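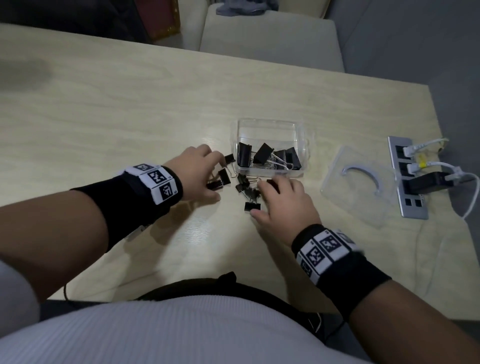 Binder clips FAQ - sorting, storing, buying, fixing

Same questions keep landing in the inbox so it's all going on one page. Will add more when there's time. Last tidied up in May.

What size do I need?

Depends on the stack. Rule we use: the clip should open to about three times as thick as your paper. If you have to fight it, go up a size. If it slides when you shake the stack, go down.

Small - receipts, a few sheets, recipe cards. Medium - most things. Large - reports, music folders, a whole manuscript if it's thin paper. Still slipping? Use two clips, one at each end of the long side.

How do I sort a big mixed pile?

Dump it on a clear table. Not the floor, you will kneel on one. Both hands, pull out the biggest ones first, then the smallest, whatever's left is your medium. Goes much faster than picking up one at a time and deciding. Hook them apart as you go, the handles love to tangle.

The last mixed bag we did was 300 clips and took a little over an hour with a coffee in the middle. Would of been quicker without the paper clips and thumbtacks somebody had swept in with them.

What should I keep them in?

Clear box, open top. That's it. You want to see what's in there and you want to get a hand in. Lids get lost or left off anyway. One box per size if you have the shelf space, otherwise one box with a strip of card down the middle.

Jars look nice. Hard to get the last ones out of. Zip bags are fine for moving house and nothing else - the handles poke through.

We get our boxes from Gesdale, the shallow ones. The deep ones turn into a clip pit where everything at the bottom stays there for years.

Handles up or handles folded flat?

Flat for storage. They stack better and don't snag each other. Up if they are in a drawer you grab from all day. If you toss them in any old way, fine too, it's only clips.

The wire handles came off. Is it broken?

No, they're meant to come off. Squeeze the two legs of the wire together, slide the ends back into the little rolled loops on the body, let go. Do it over a table so the wire doesn't fly off under the fridge. If the wire is bent, squeeze it straight with your fingers or pliers. If the loop on the body has opened up, toss it.

Can I take the handles off on purpose?

Sure. Clip the stack, then take out one handle or both. Makes a flat spine, good for packets that go on a shelf. Keep the handles somewhere or you'll never get the thing off again.

They leave dents in my paper.

Yep. Fold a scrap of card over the edge and clip over that. For photos or anything old, don't use binder clips at all. Folder or envelope.

Black marks on the page?

Cheap paint, usually on brand new ones. Rub the clip with a dry rag before you use it. Doesnt come off the paper very well afterwards - a clean white eraser gets some of it.

Rusty ones - keep or throw?

Throw. Rust gets on everything, incl. the good clips in the same box. If your office is damp, put the box up off the floor and check it now and then.

How many should a small office have?

Fewer than you think. We put out 75 mediums in the Divham office and they went around fine for a year. The trick is getting them back. Put an empty box next to the recycling bin, people will drop clips in it before they dump the paper. Most of them.

Which brand do you buy?

Zatedis for everyday. Springs are stiff at first, then good. Gauthier for the large size, the handles are longer and easier on sore thumbs. Store brand is ok for the small ones.

My hands hurt after doing a lot of these.

Stop for a bit. Then use the side of your finger and thumb to squeeze, not the tips, and hold the handles right at the ends where you get the most leverage. Big stiff ones - press the handles against the table edge with your palm.

What else are they good for?

Chip bags. Holding a cable at the edge of a desk (run it through the handle). Tablecloth on a windy day. Pinning up a curtain hem while you sew. Keeping a sponge upright by the sink, though see rust above.

Can you mail me some?

We don't ship, sorry. Pick up a bag of sorted ones at the front counter, any time before 3 in the afternoon. Bring your own bag if you want a lot.

Do you take old clips?

Yes please, any size, any color, mixed is fine. Pull the paper out first. No staples!!

899 shares - 3 comments

Contact us | Copyright, all rights reserved | Back to top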